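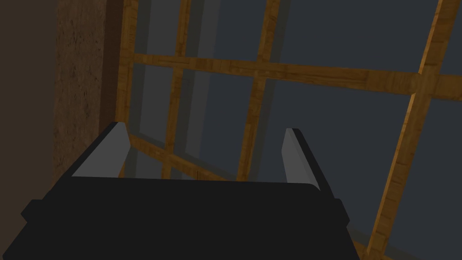 Gwion Lougher wanted to know what the subscription cost after the trial, and he asked it twice before I could open the Prallance manual.

"It is 80 a month," I said. "With the gripper model it is 272."

"And it can learn on our lattice?"

"On a copy of it. It practices in the simulator first, then we buy the arm."

We had a workshop in Landeg that made wooden lattices, and in November the orders were bigger than our hands. Kidau had lent us the program until midnight. I pressed the key and the fingers on the screen stayed open, waiting for me.

"My father made one in a day," Gwion said. "He did not practice on a copy."

"Your father was paid by the day."

He laughed a little at this - not much. Then he pulled the other chair to the desk and sat down.

"Which beam will you try?" he asked.

I had not decided. I gave him the mouse.

Print this story
E-mail this story to a friend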